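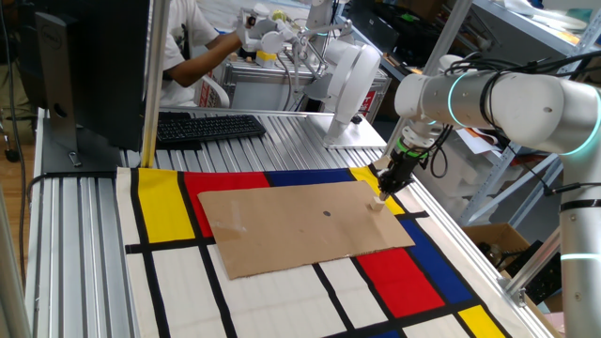
Adomgate Community Garden
Minutes of the July meeting

Present: Henok Gudeta (chair), Lindsay Ormsby, Kiros Degefa, Deming Hou (notes)
Sorry to miss it: Amanuel Gebretsadik

1. Last month's minutes
Agreed, with one fix: the new hose goes to the Ejigu Street beds, not the orchard.

2. Plant sale
What a morning! Lindsay reported takings of $839, our best sale yet, and the tomato seedlings were gone before 10 a.m. (next year we grow more, everyone said so at once). After pots and soil we have $400 left to spend. Kiros would love to see more peppers on the tables, and offered to start the seeds at home.

3. Water barrels
Henok has a price of $370 for 2 big rain barrels, delivered and with taps. Lots of excitement about this one! Kiros asked whether the shed gutter can take it. Henok will clear the gutter and look at the brackets first. Purchase approved, all in favor.

4. Bean beds
The pole beans are over the top of the strings already. Deming to bring taller canes. Anyone walking past is welcome to pick, the more the better.

5. Harvest supper
Long tables under the pear trees again, bring a dish. Lindsay will ask Amanuel if his band can play. Date still open.

Next meeting: Thursday, 6:30 p.m., by the shed. Kiros is bringing plum cake.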